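Plornside Towel Folding Notes
Kept by Zoriana Maksymiv, last tidied up May 20, 2024

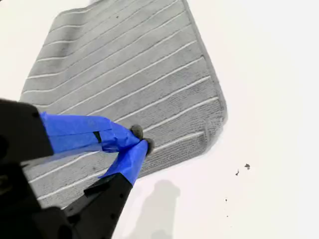 Should the towels be washed before they're folded for the first time?
Wash them once on their own, without softener, and let them dry completely flat if you have the room for it.

Welcome, and thank you for stopping by! These notes cover 1474 folds of striped gray towels, sorted into folders of up to 20, with corner folds kept in their own list (my favorites, I admit).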